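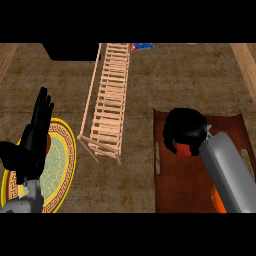 Collecting demonstrations in simulation: frequently asked questions

Print | E-mail
7 shares | 17 comments

Maintained by Dumisani Mabuza. Last revised Sunday, January 27, 2019.

What counts as one example?

One example is a full attempt at one task, from the reset of the room to the moment the operator presses stop. It holds the rendered view, the joint positions of both arms, the finger positions of both hands and the task sentence. A session is made up of many examples. Do not join two attempts into one file, even if the second began from where the first ended.

Do I have to use both arms?

Only if the task sentence calls for it. In single-arm tasks the idle hand may be held up and clear of the work, fingers open. Avoid moving it for comfort. The learner copies whatever it is given, and small idle movements have turned up again in trained policies.

Why does the view have black bands at the top and bottom?

The learner takes a square input and the simulated camera produces a wider picture. Plevus pads the difference. The bands are stored with the data and should not be cropped. Objects that run under a band are still present in the room and can still be touched, so an arm that reaches past the edge of the view may hit something you cannot see.

Why is there so much clutter on the floor?

The room generator, Renier, places rugs, mats, furniture and small objects at each reset. Most of them have nothing to do with the task. A policy trained on bare floors did well on bare floors and poorly everywhere else, and the November release was withdrawn for that reason. Work around the clutter unless the task sentence names it.

The layout looks unlikely. Should I reset?

No. A rack lying flat across a carpet is a valid layout. Reset only if:

an object has sunk into the floor or is shaking without being touched;
the target object cannot be reached by either arm;
a hand starts inside another object.

Log the reset with the code R and the seed number. Unlogged resets make the layout counts wrong, and Valdir Paiva has to correct them by hand.

How many examples are needed per task?

The target is 200 accepted examples. Training starts at 100, so that faults in the task design show up early. Each operator should use at least 7 different seeds per task. Many attempts on one seed teach the learner the seed.

Are failed attempts kept?

Yes, with the label F. They are left out of the imitation set but are used to train the success checker. Please do not delete them. An attempt in which the object is dropped, picked up again and then placed correctly is a success – label it S and add the note "regrasp".

How should I grasp an object lying on a mat?

Come in from above or at a slant, close the fingers slowly and wait for the contact light before lifting. Soft mats are modelled as sheets and their edges can lift. If a finger goes under the sheet, open the hand, back out and try again within the same example. Mats with handle holes need extra care, as the fingertips can catch in a hole.

The arm hides the object from the camera. Is that a problem?

Some hiding is expected with a top-down view. The forearm and hand will often cover most of what is being held. The object should be in clear view for at least the first second of the example, before the hand closes in. If it is hidden from the start, move the arm back and begin again.

How fast should I work?

At a steady pace. Fast movements are cut short by the joint speed limit, and the recorded command then no longer matches the recorded motion. The Ndlovu checker rejects any example in which the two differ for more than 17 steps in a row. Long pauses are trimmed automatically, so there is no need to hurry to avoid them.

Can I edit an example after saving it?

The label and notes can be edited until the nightly upload. The motion cannot be edited at any point.

Is simulated data mixed with data from the real arms?

Yes, at training time. The two are stored separately on Fosgate, and the mix is set in the training file. Operators do not need to do anything different, but the task sentences must match word for word across both sets. "Pick up the red object" and "Take the red object" are treated as two tasks.

My example was rejected and no reason was given.

This usually means the checker stopped before it finished. Submit the example once more. If it is rejected a second time, send the example number to Valdir Paiva and leave the file where it is.

Print | E-mail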